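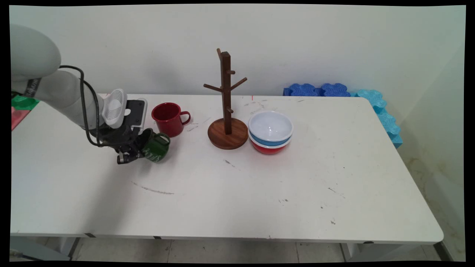

Two mugs, one tree, and the bowls from Chapel Street.

Laimutė had wanted a mug tree since she was nine years old, and now she was forty-four and had one, and it was beautiful.

"It's a stick," said Siwan Craddock.

"It's walnut! Well, it's the color of walnut. Look at the base, how round it is."

Siwan looked. She had come over on Saturday to help unpack, and so far she had unpacked the kettle and a packet of ginger cookies and sat down with both. The new apartment smelled of paint. Downstairs the Dolley bakery was pulling up its shutters, and every few minutes a bus went by on its way to Gudero and made the windows hum.

"Green one first," Laimutė said. "Green one always goes first."

The green mug had crossed 1,652 miles in a sock. It was enamel, with white lettering, and her grandmother had drunk sorrel soup from it, and coffee, and once (the family loved this story) a whole bottle of cherry brandy during a thunderstorm, a sip per thunderclap. The red mug was Laimutė's own. She had bought it the week she arrived, from the Aigner hardware store, on the day she finally understood everything the cashier said to her. She had been so happy that she went back and bought a doormat.

"And where do the bowls go?" asked Siwan.

"Next to it. Right up close, so they can talk."

"You're going to be one of those people."

"I'm already one of those people!"

White in blue, blue in red. They had been 400 cents at the Chapel Street sale, and the man had tried to sell them separately, and Laimutė had been outraged on their behalf. You couldn't split up bowls that fitted like that. She had told him so at length, and he had thrown in a spoon to make her stop.
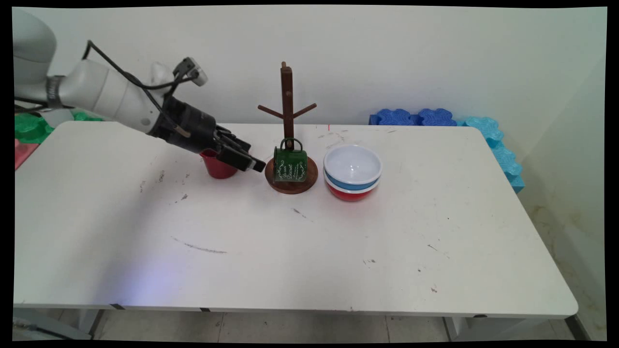 She tried the tree by the window, then by the stove, then back on the long white table, which had come with the apartment and had every scuff and smudge of the last tenant's life on it. She loved the smudges too. Somebody had dragged something heavy across that table once, and she meant to find out what – a sewing machine, she hoped, or an outboard motor.

"There are more pegs than mugs," Siwan pointed out.

"I know. Isn't it wonderful?"

Siwan ate the last cookie and thought about this for a while. Then she got up and went out to the hall, where she had left her coat and her big canvas bag, and came back holding something wrapped in a page of the Wodunard Courier.

"I was saving it for your birthday," she said. "It's yellow. Don't make a speech."

Laimutė was already making one.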